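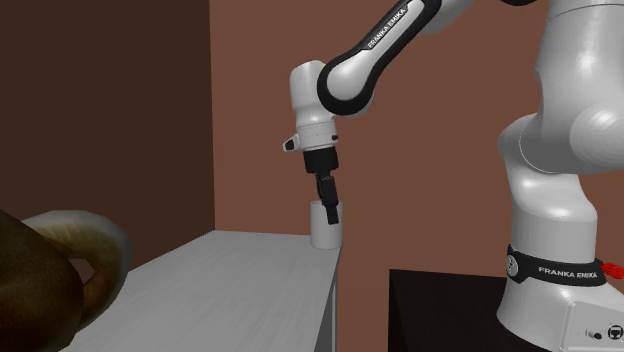

Raffaele Rizzi wrote to me after my last post to say that I should stop putting off the Tranar update, that his old phone took it in 40 minutes and has been perfectly happy ever since. Well, I gave in! I backed up all 1,689 of my photos first (I'm a worrier), charged the battery to 100 percent and let it run while I made soup. My keyboard settings are gone, and the clock has moved to the left - I keep looking for it on the right - but the battery really does seem to last longer, so thank you, Raffaele.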